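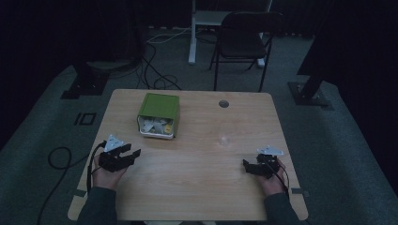

Small Parts, Clear Cups and Pale Tables: Which Tips Hold Up

Every storage article I read tells me to buy clear containers. Clear lets you see what you have, they say. Fine, as far as it goes. On a dark shelf at eye level, clear is great. On a pale wood worktable, I'm not convinced, and I have swept up enough spilled screws to have an opinion.

Put a clear cup on light wood and look down at it from where you'd normally sit. What you mostly see is the table. The rim catches a bit of light and the base shows a faint curve, and that is all the warning your elbow gets.

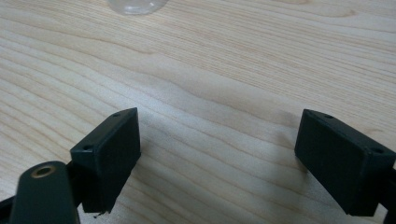

Clear plastic at the top, pale grain showing through it.

The usual fix is a band of colored tape around the cup. It works, but put it near the rim. I had mine at the bottom for a long time and it did very little when I was reaching from above. A rubber band does the same job until it dries out and snaps. Tianyou Ding, who shares my bench on weekends, fills the cup a third of the way before he starts so it has some color in it. I tried that and still knocked one over, so I'm keeping the tape.

Don't bother with the stick-on silicone feet. I bought a pack of Istlow ones, and they picked up sawdust in a week and slid like everything else.

Boxes with an open front

I have more time for these. A small open-fronted box in a solid color, with a white tray inside, is easy to find and easy to reach into. Set it toward the back of the table, on the side of the hand you don't use for the fiddly work. The catch is the white tray. If your parts are white too (wall anchors, tile spacers, cable clips), you're looking at one pale heap. Put a scrap of dark felt in the bottom. Skip the trays with 17 tiny compartments. You will sort once, feel pleased, and never do it again.

Anything with a hole in it

If your table has a cord hole, small round things will find it. Brush caps are made for this, supposedly, but beads go straight through the bristles on mine. A square of painter's tape over the hole while you work costs nothing. Peel it off the same day or it leaves gum behind.

Cleaning pale wood

Dust and fibers are easy to miss in a wavy grain, especially with light coming evenly from overhead. Turn the main light off and hold a flashlight down low, almost flat to the surface. Then wipe along the grain with a barely damp cloth. 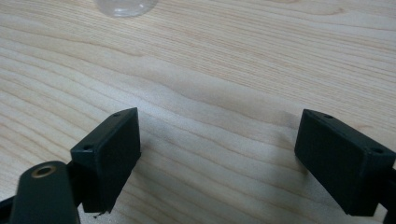 Darker streaks in the grain can hide crumbs and lint.

For old glue rings, start with a plastic scraper. If you must sand, 400 grit by hand, with the grain, is plenty for most finishes. People online swear by 800, and all I ever got from it was a shiny patch that didn't match the rest. Test underneath first. If the top is veneer, be very stingy about it.

As for lemon oil, Rostam Mahmoudi wrote in to say it cured his dull tabletop. Maybe. Mine looked lovely until dinner and then collected lint for a month.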